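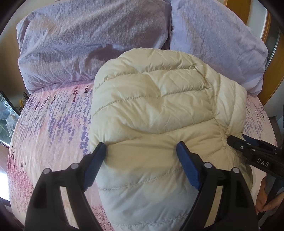 5장. 침대 위 누빔 제품 다루기

5.1 적용 범위
본 장은 Mumari 휴대형 그리퍼를 사용하여 침대 위에서 패딩 의류, 이불 등 두께가 있는 누빔 제품을 정리하는 작업 절차를 규정한다. 얇은 의류와 수건은 4장을, 그리퍼의 조립과 전원 연결은 2장을 따른다. 그리퍼 두 대를 동시에 사용하는 작업은 5.4항을 함께 적용한다.

5.2 작업 전 점검
1. 그리퍼의 집게를 끝까지 벌렸다가 닫는 동작을 세 차례 반복하고, 걸림이나 이상음이 없는지 확인한다.
2. 좌우 패드의 표면을 마른 천으로 닦는다. 알코올이나 용제는 사용하지 않는다.
3. 연결부의 핀이 돌출되어 있지 않은지 확인한다. 돌출된 핀이 있으면 작업을 시작하지 말고 Lodhi 서비스 창구에 점검을 의뢰한다.
4. 대상 제품의 지퍼, 단추, 장식 끈을 확인한다. 분리할 수 있는 금속 장식은 분리하여 따로 보관한다.
5. 기록 장치의 저장 공간을 확인한다. 남은 공간이 26GB 미만이면 기존 기록을 먼저 옮긴다.
6. 제어 앱에서 작업 유형을 ‘두꺼운 섬유’로 선택한다.

참고: 침구와 베개를 모두 치울 필요는 없다. 일상적인 배치를 그대로 두고 작업하되, 작업 대상과 겹친 물건은 집게가 닿지 않는 위치로 옮긴다.

5.3 한 대로 작업하는 절차
1. 침대 옆에 서서 양발을 고정하고, 그리퍼 손잡이를 몸 앞쪽에서 잡는다. 본체의 무게는 860g이므로 팔을 길게 뻗은 자세를 오래 유지하지 않는다.
2. 기록 단추를 누르고 표시등이 녹색으로 바뀔 때까지 기다린다.
3. 집게를 벌린 상태로 제품에 접근한다. 접근하는 동안 두 패드의 끝이 카메라 화면 안에 들어와 있어야 한다.
4. 누빔선과 누빔선 사이의 도톰한 면을 잡을 위치로 정한다. 봉제선만 집으면 실이 늘어날 수 있다.
5. 패드를 원단 양쪽에 대고 천천히 닫는다. 충전재가 눌려 저항이 느껴지면 더 이상 힘을 가하지 않는다.
6. 제품을 낮게 들어 원하는 방향으로 옮긴다. 접힌 부분을 펼 때는 침대 표면을 따라 끌지 않고 가장자리를 먼저 들어 올린다.
7. 집게를 완전히 벌린 다음 손을 뒤로 뺀다. 원단이 패드에 붙어 따라오면 동작을 멈추고 손으로 떼어 낸다.
8. 기록 단추를 다시 눌러 한 회의 기록을 종료한다.

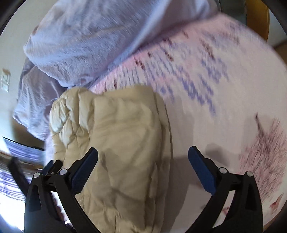 그림 5-2. 벌어진 집게와 크림색 누빔 제품

주의: 창가에서 작업할 때는 직사광이 카메라에 바로 들어오지 않도록 서는 위치를 조정한다. 제어 앱에 노출 경고가 표시되면 해당 회의 기록을 폐기하고 다시 수행한다.

주의: 침대보의 무늬가 복잡하고 제품의 색이 밝은 경우 앱의 윤곽 표시가 일시적으로 끊길 수 있다. 이는 고장이 아니며, 윤곽 표시와 관계없이 기록은 계속된다.

5.4 두 대로 작업하는 절차
1. 두 그리퍼를 앱의 ‘짝 등록’ 화면에서 등록한다. 등록이 끝나면 두 기기의 표시등이 동시에 깜박인다.
2. 주 그리퍼와 보조 그리퍼를 정한다. 주 그리퍼는 펼치거나 접는 동작을, 보조 그리퍼는 원단을 누르거나 받치는 동작을 맡는다.
3. 보조 그리퍼를 먼저 제품의 측면에 댄다. 이때 두 그리퍼의 집게가 서로 닿지 않도록 200mm 이상의 간격을 두는 것을 기본으로 하며, 좁은 부위에서는 구두로 신호를 주고받은 후에만 간격을 줄인다.
4. 주 그리퍼로 원단을 잡고 5.3항의 5~7단계를 수행한다.
5. 주 그리퍼가 원단을 놓은 다음 보조 그리퍼를 뗀다.

경고: 작동 중인 집게와 연결 막대 사이에 손가락을 넣지 않는다. 다른 작업자의 손이 집게 아래쪽에 있을 때는 집게를 닫지 않는다.

5.5 작업 후 관리
1. 패드의 틈에 낀 솜털과 실오라기를 부드러운 솔로 제거한다.
2. 앱에서 누적 개폐 횟수를 확인한다. 패드는 약 2,000회 개폐 후 교체한다. 교체용 패드는 Barkutier 부품 목록에서 주문할 수 있다.
3. 기록을 Skokcombe 저장소로 전송하고, 전송 완료 표시를 확인한 후 기기의 전원을 끈다.
4. 그리퍼를 집게가 벌어진 상태로 보관함에 넣는다.

참고: 전송이 중단된 기록은 기기에 그대로 남아 있으며, 다음 연결 시 중단된 지점부터 다시 전송된다. 전송 오류 코드는 부록 나를 참조한다.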